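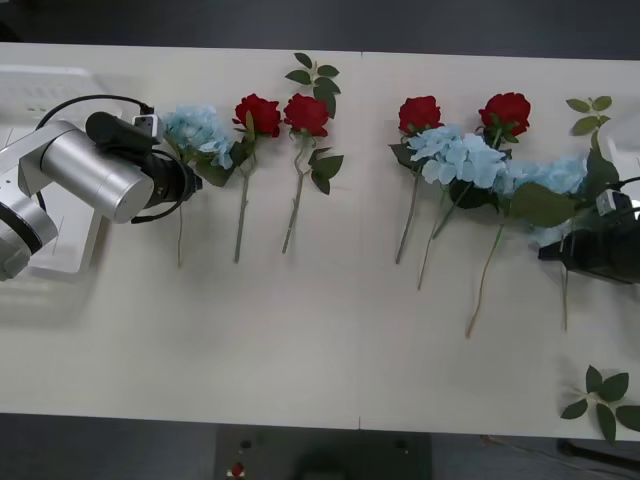
*Fig. 6. Starting layout for the flower sorting task, stems toward the operator side.*

## 4. Recording the flower task by remote control

By now you should have both leader arms paired with the Gekex station and the grip calibration from Section 3 saved. If you skipped calibration because it worked fine last time, please go back and do it anyway (we have all tried to get away with that one, and it shows up later as crushed petals). Set aside a whole morning for your first session and keep a cup of something nearby, well away from the table.

### 4.1 Before you start

1. Lay out the roses, hydrangeas and leaf sprigs with their blooms toward the far edge. A little overlap is welcome, and you don't need to line anything up with a ruler.
2. Open Buson on the station computer and choose **New set**. Type the task name exactly as it appears on your job sheet.
3. Set the episode limit to 300 seconds. New operators rarely need all of it, but it's nice not to feel hurried!
4. Hold both leader handles in the rest position and press the left pedal once. The follower arms will move slowly to meet you.

> **Caution:** Keep hands, sleeves and lanyards off the table once the pedal has been pressed. To rearrange a flower, press the red stop first.

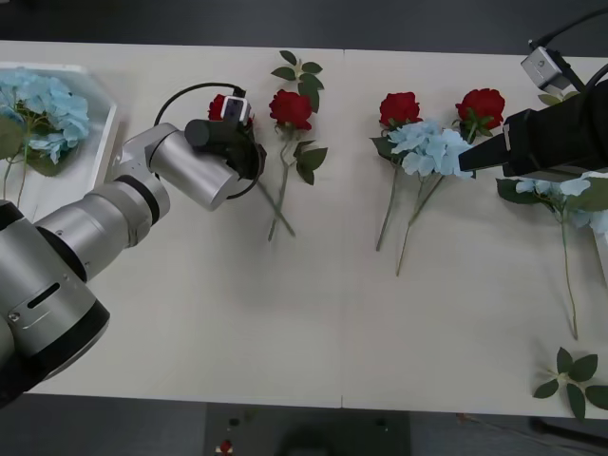

### 4.2 Picking up a stem

Take your time with this part, and let one arm finish its grasp before you ask the other to do anything clever. Two arms moving at once looks wonderful in the replay, but it's a skill that comes after the first 100 episodes or so, and a clean slow recording is worth far more to the training run than a fast one with a fumble in it.

1. Bring the gripper down over the stem with the fingers open, one on each side.
2. Squeeze the handle until you feel the light buzz, then hold steady for a moment.
3. Lift straight up before you move sideways. Neighboring stems like to cross, and a sideways pull drags the whole bunch along.
4. Carry the flower to its tray and lower it before you release.

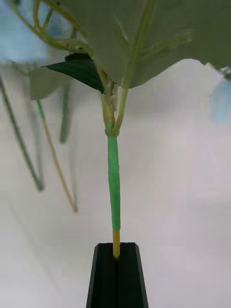
Wrist views are the ones the Brabec trainer leans on most, so get into the habit of glancing at them while you drive. You want to be able to tell which part of the stem you have hold of. With a grasp like the one at the short bare yellow section, just under the green wrapping, both fingertips and the stem between them are easy to make out, and you can carry on. Don't worry if the leaves above look soft or blurry, as the small cameras have a fixed focus and can't keep everything sharp. If leaves cover the fingertips entirely, open the gripper, back off and come in again from a lower point on the stem.

> **Note:** A second try is perfectly all right to keep in the recording. Three or more in a row, and it's kinder to everyone to discard the episode and start fresh.

### 4.3 Saving and checking

Press the right pedal to end the episode, then play it back at double speed. Look for dropped frames (error 129 in the log) and for any stretch where an arm sits idle for more than 8 seconds. Tag keepers with **Good** and move on to the next layout, shuffling the flowers a bit as you go.
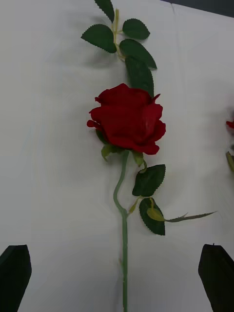 *Fig. 9. Wrist view with the fingers open on either side of the stem.*

Upload finished sets to the Dradcombe server before you power down the arms. Long sets can be slow to transfer, so leave the station switched on until the green check appears next to the set name.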